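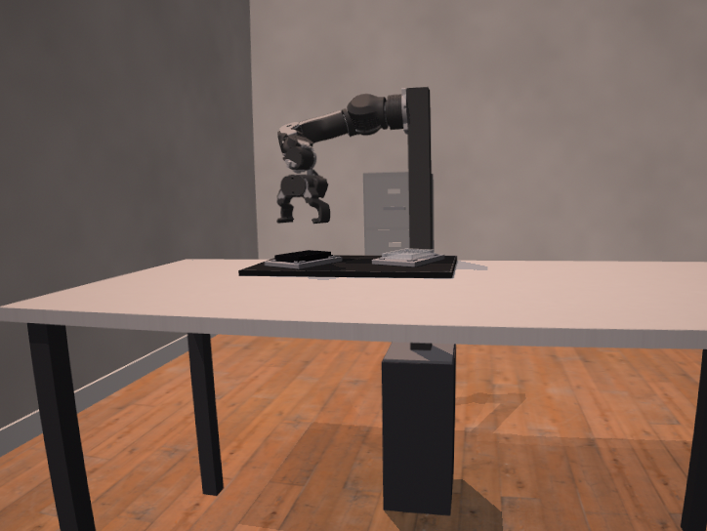 Ferkthorpe, October 2019

Figure 2. Simulated model of the Trusby cell, with the gripper above the left tray.

3.2 Set-up and upkeep of the cell

The cell was built twice, first as a simulation model and then in the laboratory at Ferkthorpe. We kept the two in step during the whole study, so a change in one was not accepted until it was also made in the other. The model (Figure 2) has the arm on its vertical column behind the work area, a black base platform on the table, and two low trays on the platform. The tray on the right carries a light insert with a fine grid, similar to a well plate. The tray on the left holds a flat black piece, which we call the cover in the rest of this paper.

All positions are given from one corner of the base platform and not from the table. This choice was made by Hülya Tekin after the first month, when the table in the laboratory was moved for cleaning and every taught point was lost. With the platform as the origin, only three points must be taught again after such a move. The operator drives the closed fingers to each point by hand, stores it, and lets the controller calculate the rest. In the model the same step is done by typing the new offset into the cell file.

The approach to each tray begins from a waiting pose with the fingers open and pointing straight down, well above the trays. In Figure 2 the arm is close to this pose on the left side. We tried a lower waiting pose to save time, but on the real cell the cable at the wrist then became tight when the arm turned to the right tray. The higher pose is slower and we have kept it. The same pose is used for all inspections, so that finger wear can be compared from one check to the next.

Finger pads were the part that needed the most care. The supplier, Prustano, gives no service interval for this type of pad, and we had to find one ourselves. Nevzat Saraç ran the cell with new pads and stopped it every 300 cycles to look at the gripping faces. The faces became smooth long before the cover was dropped for the first time. We now change the pads after 2,000 cycles, always both together – a new pad against an old one pulls the cover to one side. After the change, the opening width is measured again and the value is written in the cell log and in the model.

The log for the study has 13 entries for unplanned stops. Of these, 9 came from a tray that was not fully seated on the platform after refilling. The arm itself was not the cause in any of them. Sevim Kılıçarslan therefore added a short touch test before each run, in which the closed fingers come down slowly on the rim of each tray and the height is compared with the stored value. If the difference is too large, the run does not start and the operator must seat the tray again. The limit was first chosen in simulation and later made wider, as the real trays are not perfectly flat.

One difference between the model and the laboratory remains. The simulated column is completely stiff, while the real one moves a little when the arm stops at full reach. We added a short pause before the fingers close. The length of this pause is treated in Section 3.3, together with the speed settings for the right tray.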